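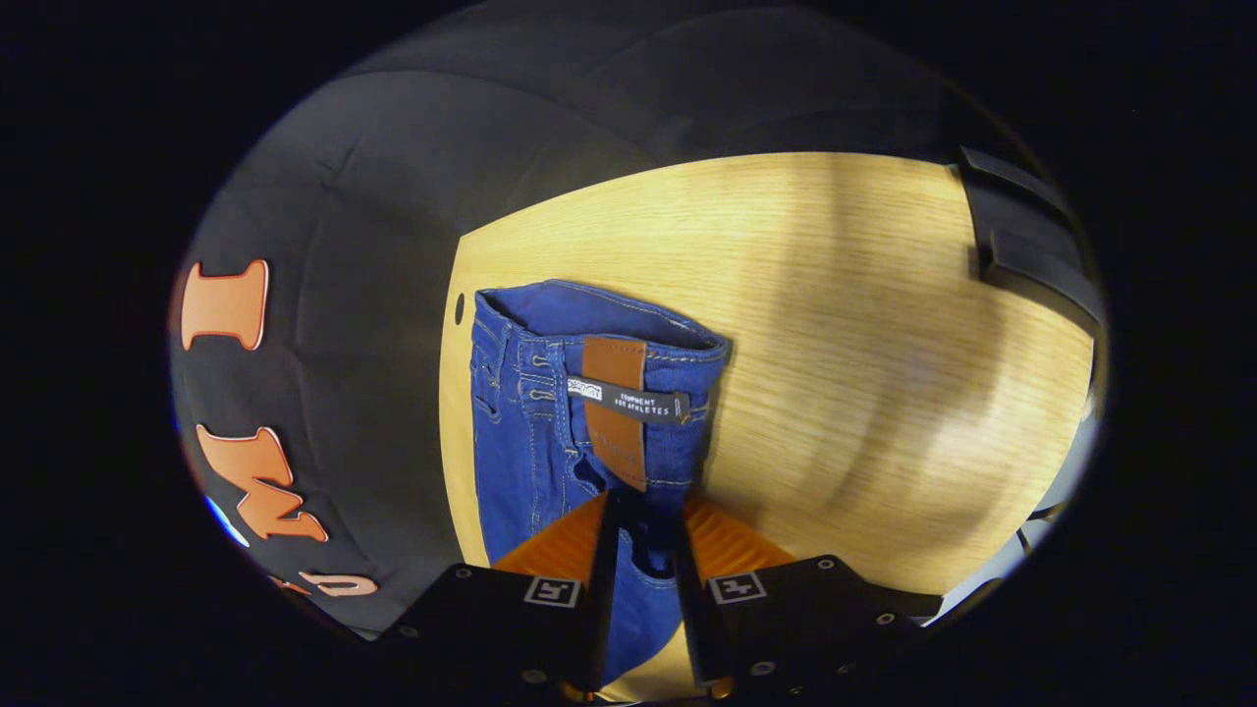 Blue jeans, folded, on the table.

4 min read

February, 4.10 pm

Second pass through the Skernari reports. The question for the afternoon was meant to be a small one: when a place of worship is attacked, who gets to be the subject of the first sentence? I had set aside an hour. It has had three and is asking for more.

Where we are. The Mousavi archive gave us 3409 news items on attacks against religious minorities. After throwing out duplicates, obituaries and one long piece about organ repair that got in on the word "pipe" (the search was looking for bombs), we drew 300 to code by hand. Ghazal and I both coded the first 124 without talking to each other. This was easy to arrange as we were by then not agreeing on much anyway.

We split worst on column F, "motive as reported". My rule was to code religious motive if the report gives one. Ghazal's was to code it only if the report gives one in its own voice, so a bishop saying "they came for us because we are Christians" goes down as a quoted claim and the paper itself gets "none stated". She is right and I have changed it. It does mean redoing my half of column F, and I have written that on the board in small letters.

Things I noticed on the way through:

"Clashes" does a lot of work. In the Skernari chapel fire, one side was holding a Wednesday-type prayer meeting, the sort with biscuits, and the other side had petrol. Two papers out of the four called it a clash. I've added a code for this. Ghazal wants it named "symmetry language". I had it down as "biscuits" and the sheet still says so.

The reverse problem is real too and I don't want us to skate over it. The Jistach bulletin put persecution in the headline for a land dispute in which both families went to the same church. The body text got round to saying this in paragraph nine. Coded headline and body separately from here on.

Government statements nearly always say "isolated". I have 28 of these so far and am tempted to draw a map of how isolated they are from each other. Not for the paper. Possibly for the wall.

Clanusier (the coding sheet software, for anyone reading this who has been spared it) lost my notes on the mosque vandalism items when I changed a column name. The codes survived, the reasoning did not. Ghazal says this is how most of the field works. Back to exporting before touching anything.

Still stuck on: reports where the victims' faith is mentioned and the attackers' isn't, or the other way about. At present both go in "partial", so a report that leaves out who was killed sits beside one that leaves out who did it. Those need separate codes. G. suggests P1 and P2. I'd like words, but my last word was biscuits, so P1 and P2.

To do before the next session: redo column F, my items only. Write the headline/body rule into the guide properly, with the Jistach piece attached. Ask the Mousavi people whether the translated items have originals, as "martyr" turns up in places where I suspect the translator. Find out who has the second key to the reading room.

5.35 pm. Ghazal Jalali has read the above and initialled it, with "clash" underlined twice and a note that paragraph nine was paragraph eleven. Checked. It was eleven.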